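Home | Products | Support | Downloads | Contact

Grandance Two-Arm Bench Cell – Set-up Guide
Section 4: Preparing the cell for a chore trial
Last updated: Oct 9, 2025

4.1 Purpose of this section

This section describes how to prepare the bench cell for trials of light household and shop-floor chores. Operators frequently ask whether the arms can take over such work without supervision. At present they cannot. Picking up, placing and passing rigid objects are suitable tasks for a trial. Folding cloth, handling full glassware and recovering a dropped part remain unreliable, and a trained operator must be present throughout.

4.2 Setting out the bench

1. Confirm that both arms are parked and that the emergency stop has been tested.
2. Set out the objects for the chore within reach of both grippers.
3. Move anything that is not part of the chore to the back of the bench.
4. Route the arm cables clear of the work area and check that each joint can turn through its full range.
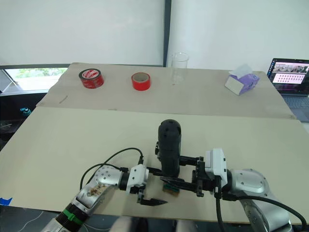 5. Open the Hader console on the operator laptop and load the task file.
6. Run the task once at reduced speed before recording any results.

Note: Task files created before the March release must be converted. Refer to Section 7.

CAUTION: Keep hands off the bench while either arm is powered. An arm that has paused may resume without warning.

4.3 Running the trial

1. Select the number of attempts. The default is 50.
2. Start the task and observe the first attempt from beginning to end.
3. Record each attempt as completed, assisted or failed. An attempt in which the operator touches an object is recorded as assisted.
4. If an arm stops with code 428, press Hold, clear the obstruction and restart from step 2. 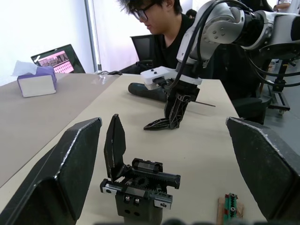 Small mechanical parts are considerably harder to grasp than boxes or rolls of tape – their edges are narrow and a slight error in position will tip them over. Use the fine approach setting for these parts and allow additional time for each attempt.

Inspect the finger pads after every 1,000 grasps and replace them in pairs. Pads supplied under the Grestwood label are not interchangeable with the standard type.

4.4 Interpreting the results

A high completion rate applies only to the objects and layout used in the trial. Changes to lighting, bench surface or object position may lower it considerably. Results should not be used to justify unattended operation in a home or workshop.

Proceed to Section 5 for shutdown and storage.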